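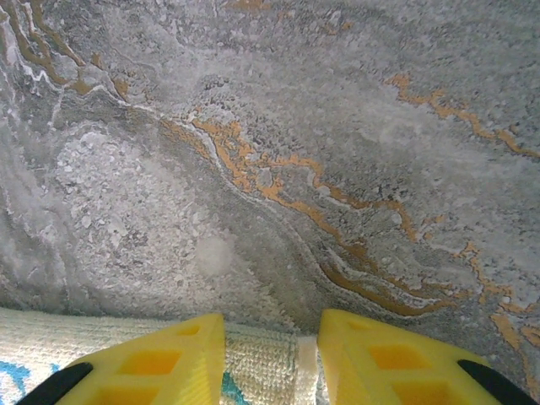

The Yimyam Soup Festival is coming back to Kirard this February for its seventh year, and it is going to be the biggest one yet! Two long evenings of soup, bread and live music will fill Konder Hall from the front doors to the back stairs. Tickets, posters and bowls all get a new look this time: a speckled gray ground with thin, wandering veins of orange-gold, much like the ones in the stone at the top of this page. The old tomato-red design served us well, but it was time for a change, and the first test prints have already been taped up in half the shop windows on Mill Street.

KIRARD, September 2023 - Yimyam began as one evening of soup in a borrowed school lunchroom. Last winter 2,000 people came through the doors, and the beet soup was gone before the second band had tuned up. This winter there will be more pots, more tables and a second serving line along the north wall, so the wait for a bowl should be a good deal shorter.

"I love the moment when the lids come off and the whole hall smells of onions and dill," said Stanisława Pietrzak, festival director. "People who have lived on the same street for years end up sharing a bench and arguing over whether barley belongs in mushroom soup. It does, by the way."

Home cooks are the heart of the menu. An open call over the summer brought in 280 recipes, among them a sour rye soup with smoked egg, a cold-weather version of gazpacho (served hot, with toasted almonds) and three very different takes on chicken noodle. The tasting panel is still eating its way through them, and the final list will be posted on the festival website before the end of the year.

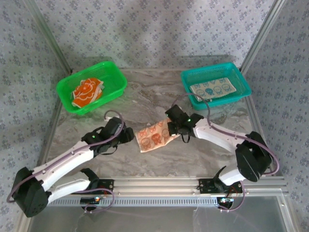
Bread gets its own corner for the first time. The Livis bakery will bake on site both evenings, with dark rye, potato rolls and a seeded loaf made just for the festival. Anyone who has stood outside Livis early on a winter morning knows what that is going to smell like. Gluten-free rolls will be baked ahead of time in a separate kitchen and served from their own table.

Music starts each night at 7, with brass on the first evening and fiddle tunes on the second. There will be chairs near the stage, and a quiet room upstairs for families with small children or anyone who wants to eat without a trombone in their ear. The elevator at Konder Hall has been repaired and will be running both nights. 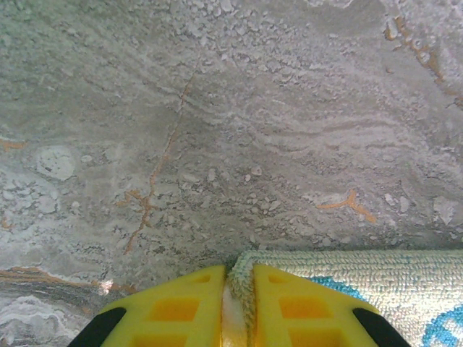
Tickets and Bowls

Tickets go on sale at the Konder Hall box office and on the festival website once the menu is posted. Each one covers five tastings and a slice of bread. Children under six get in free with an adult.

Festival bowls will be sold at the door, and guests are very welcome to bring bowls from earlier years, chips and all.

Media Contact

Stanisława Pietrzak, Festival Director
Yimyam Soup Festival
Konder Hall, Kirard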